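Trillwood
About Us

Trillwood is a small company in Toledo, Ohio. We sell sets of small play pieces for sorting and stacking, and we sell replacement pieces for sets that have lost some. Most of our customers are preschools, therapy offices, libraries and families. We also look after the sets once they are sold, which takes up about half of our week.

Pink pieces over the marble-pattern tabletop
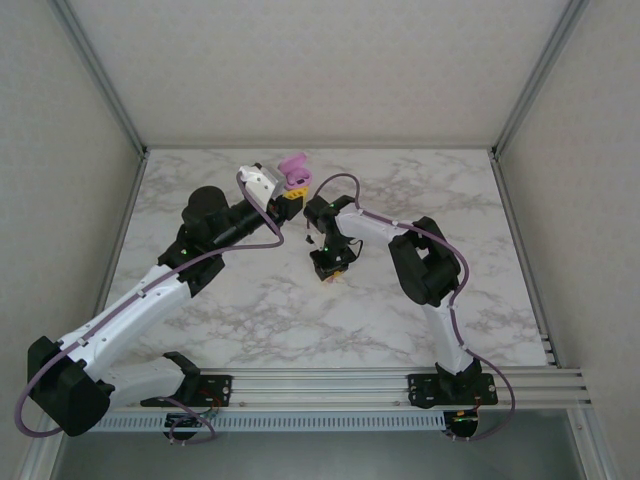
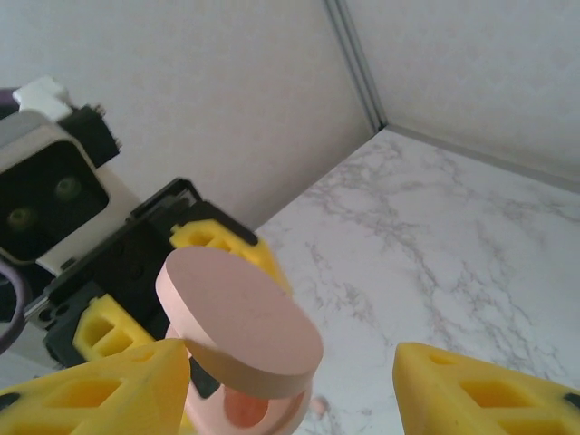
How we started

Elisa Barbieri started Trillwood after eleven years of running a toddler room. The room had good stacking sets, and every one of them was missing something. When she called the sellers, she was told to buy a new set. She bought several, pulled them apart, and kept the pieces in bins by color so that she could top up the old sets. Other teachers in the building asked if they could buy from the bins. Then a preschool across town asked.

For the first two years the business was a shelf in Elisa's basement and an order form that she printed at home. Joyce Massawe joined when the orders got too heavy for one person to pack in the evenings. Joyce had worked in the parts department of an appliance dealer, and she set up the piece numbers we still use. Elisa handles the sets, what goes in them and how they are used. Joyce handles stock, orders and returns.

We moved into our present building one January, during a cold spell, with the heat not yet connected. It used to be a print shop. There is a front counter, a stock room, a packing room and a work area, and there is parking behind the building for pickups.

What we sell

Our main line is called Sulon. It comes in a few colors, and pink and yellow are the ones we sell the most. A Sulon set includes disks, rings, small cups and blocks. The pieces are sized so that a ring will sit under a disk and a cup will sit on a block without much trouble, and they are flat enough on the top and bottom that a low stack will stay up on a level table.

We offer Sulon in 2 sizes of set. The small set is meant for one or two children at a table. The large set is meant for a group and comes with a sorting tray. Both sizes use the same pieces, so a school that owns the small set can buy the large one later and mix them. Every set comes with a printed count sheet that shows each piece at actual size. You lay the piece on the sheet to find out what it is.

We sell single replacement pieces, with a minimum order of 6 pieces. They can be any mix of shapes and colors. We know that some people only need one. The minimum is there to cover the cost of packing and mailing, and most customers who have lost one piece find a use for the other five sooner or later.

At this writing the Sulon replacement bins hold 3893 pieces. That number is from our last shelf count and it changes daily. If a color is out, the order page will say so, and we do not substitute a different color unless you tell us to.

What we do with the pieces here

Pieces that come into the building get looked at before they go into a bin. We check the edges for rough spots, check the top and bottom faces, and stack each piece with others from the same set to see that they sit properly. A disk that rocks on its ring is put aside. So is a cup that will not come off the block easily.

We prefer a light, veined surface for this work. Our older tables were a medium brown, and small chips were easy to miss on them, particularly on the darker colors. Pink and yellow both show up well on white and gray marble pattern. It also wipes clean with a damp cloth. Several customers have asked what kind of table is best for the sets at home, and our answer is any table that is flat, pale and easy to wipe. A tablecloth makes stacking harder than it needs to be.

Pieces that fail the check go into one of two boxes. If the trouble is a rough edge, we smooth it and check it again. If the piece is cracked, too worn or badly out of shape, it is taken out of stock for good. We do not sell seconds. People have asked, and we understand why, but a set with one bad ring in it is the sort of thing that Elisa started the company to fix.

Refills and tune-ups

A refill is the simplest thing we do. You send us a list of what is missing and we send the pieces. If you have the count sheet, mark it up and email a photo of it. If you have lost the count sheet, we will send you a new one at no charge.

A tune-up is for sets that have had a few years of use. You send us the whole set. We clean it, sort it, check each piece, replace what is missing or worn out, and send it back with a new count sheet. We have done 1249 tune-ups so far. Most of them come in the summer, when schools are closed, and the wait is longer then. If you can send a set in January or February, you will get it back sooner.

Please do not clean a set before you send it to us for a tune-up. It will be cleaned here anyway, and sets that are packed damp sometimes arrive with the count sheet stuck to everything. Just shake out the crumbs.

We will work on sets that we did not sell, as long as the pieces are close to ours in size. Joyce will look at photos and tell you yes or no, usually by the next afternoon. She will also tell you if the set is not worth the shipping.

Putting a set away

The question we get most from new customers is how to keep a set together. Elisa's method from the toddler room was to pick up by shape first and color second. Disks and rings go back flat, in stacks, with the rings at the bottom. Cups go in next. Blocks go in last and fill the gaps. Children who can match shapes can do most of it, and it goes faster if only one shape is being collected at a time.

Keep the lid next to the box while the set is out. Look under the table and behind the radiator. If you find an odd piece a month later, put it in an envelope taped inside the lid and deal with it at the next count.

A note about age: Sulon pieces are small, and the sets are for children three and up with an adult at the table. We do not make a version for younger children and have no plans to.

Shipping

Orders are packed in the morning and picked up in the afternoon. Anything that reaches us before 11 a.m. normally goes out the same working day. Orders within the United States go by mail or ground service, whichever costs less for the weight. For orders going to Europe we use Zarkurier, which collects from our building and gives a tracking number at pickup. Customs charges, where there are any, are paid by the person receiving the box.

We pack in plain cardboard with paper fill. Large sets ship in a second outer box. If you are sending a set in for a tune-up, the box it came in is fine to use again, but please put tape across the bottom seam. A fair number of them have opened on the way here.

Returns are accepted on complete, unused sets. Replacement pieces can be returned if we sent the wrong thing, and in that case we pay the postage both ways.

Visiting

The front counter is open to the public from 9 a.m. to 3 p.m. on working days. You can pick up an order, drop off a set, or go through the open sample set on the counter. Children are welcome at the counter. The stock room and the work area are for staff only, though we do take small groups of teachers through by appointment, and those visits include time to try the pieces.

Local schools can drop off tune-ups at the back door. Write the name of the school and the name of the room on the box. We have had three boxes at once marked "Room 4."

Contact

For questions about sets, age ranges, group use or school visits, ask for Elisa Barbieri. For orders, replacement pieces, tune-ups and shipping, ask for Joyce Massawe. Phone messages left after 3 p.m. are returned the next morning.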